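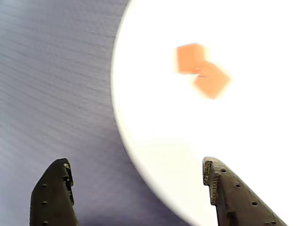 White beside grey, close up.

Blisters and sore feet: your questions, my answers

I'm Rosalinda, and I've been walking the Oltham Track in one direction or the other for most of my adult life. It's 116 km end to end, and I reckon I've had a blister on every one of them at some point. People email me about feet more than anything else (more than maps, more than food, more than where to leave the car), so I've put the usual questions in one spot. I'm a keen walker and a first aider, not a doctor, so if something looks wrong, get it seen.

Why do I get blisters on walks but never at work?

Mostly it's the hours. Your foot moves a little inside the shoe with every step, and the bones underneath move a bit differently to the skin on top. Do that for a morning on a slope and the layers of skin start to part, then fluid fills the gap. Heat and sweat make it worse because damp skin is softer and grippier. At work you're probably sitting down half the time!

My boots are brand new. How long do I need to break them in?

Depends on the boot. Light fabric ones can be fine after a couple of short outings, but stiff leather ones need weeks. Wear them around the house first, while you can still return them, then to the shops, then on a proper hill. I bought a pair of leather boots once and took them straight out on the Kramer loop, and I was limping 800 metres from the car park. I still finished it, which was silly.

Should they be bigger than my normal shoes?

Often, yes. Feet swell over a day of walking, so try boots on in the afternoon with the socks you'll be hiking in. You want room to wiggle your toes, and your toes shouldn't hit the front when you stand facing down a ramp. Your heel should stay put. If the shop doesn't have a ramp, find some stairs.

Do I really need two pairs of socks?

Some people swear by it. A thin liner under a thicker sock lets the rubbing happen between the two layers instead of on your skin. I wear a single wool-blend pair from Brakum and get on fine with those, but my friend Noel wears liners even in summer and his heels are in much better nick than mine. Try both on a short walk and see. What I wouldn't do is wear cotton. It soaks up sweat and hangs onto it for hours.

What's a hot spot, and do I have to stop for one?

A hot spot is that warm, slightly stingy patch you feel before a blister forms. And yes, please stop! I know everyone's ahead of you and you don't want to be the one holding things up. Take the boot off, shake out the grit, dry the skin and put tape over the patch. Five minutes then can save you three days of hobbling.

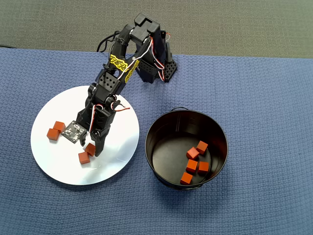
Which tape do you carry?

Rigid sports tape or paper tape, usually a bit of each. I've had Gralusix in my kit for the last few trips and it holds well, though it's a pain to tear with cold fingers, so I cut strips at home. Round off the corners so they don't catch on your sock and roll up. Skin needs to be clean and dry first. If you react to adhesives, test a strip on your arm overnight before you trust it on a long walk.

Can I just use petroleum jelly?

You can, and plenty of long distance runners do. It wears off, so you'll need to put more on through the day, and tape won't stick once you've used it. Pick one or the other for each spot.

I've got a blister. Do I pop it?

If it's small and not bothering you, leave it alone. The roof of a blister is a very good dressing. Cover it with a hydrocolloid plaster or a padded ring and carry on gently. If it's big and sore and sure to burst in your boot anyway, some first aiders will drain it: washed hands, cleaned skin, a sterile needle, a small hole near the edge, and the skin left in place on top. Then a clean dressing, changed daily. Don't drain one that's full of blood or looks infected. And if you have diabetes, poor circulation or not much feeling in your feet, please don't do any of this yourself. Talk to your doctor, even about a little one.

How do I know if it's infected?

Look for redness that's spreading, skin that feels hot, more swelling, pus, or pain that's getting worse when it should be easing off. Darker skin might not look red, so go by the heat and the tenderness as well. Red streaks heading up the leg, or a fever, means you leave the track and get medical help that day.
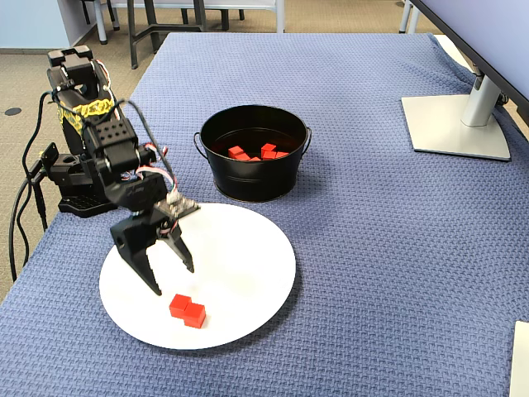

What about toenails? Mine go black.

Ah, the downhill toenail. It's bruising under the nail from your toes banging the front of the boot. Trim your nails straight across a few days before you go, and snug up the laces over your ankle before a long descent. Loan Lục showed me a heel-lock knot on the stairs down from the Kramer lookout and I haven't lost a nail since. If you get a really painful one with a lot of pressure behind it, see a doctor.

Does hardening your feet with methylated spirits work?

My uncle thought so. I wouldn't. It dries the skin out, and dry skin cracks. Building up your distance slowly does far more, and a bit of plain moisturiser at night keeps thick heel skin from splitting.

What's in your foot kit?

Tape strips, hydrocolloid plasters, a couple of sterile needles, antiseptic wipes, small scissors, spare socks in a zip bag. My kitchen scales say 200 grams with the scissors. I've got a spare pair of camp sandals too, but those live at the bottom of the pack.

How far should I walk in training if I'm doing the whole track?

I like to have one 40 km weekend behind me, split over two days and carrying the full pack. The extra weight changes how your feet sit in the boots, so a training walk with an empty daypack won't show you where they rub. If you've got a question I haven't covered, send it through the contact form and I'll add it when I'm next home.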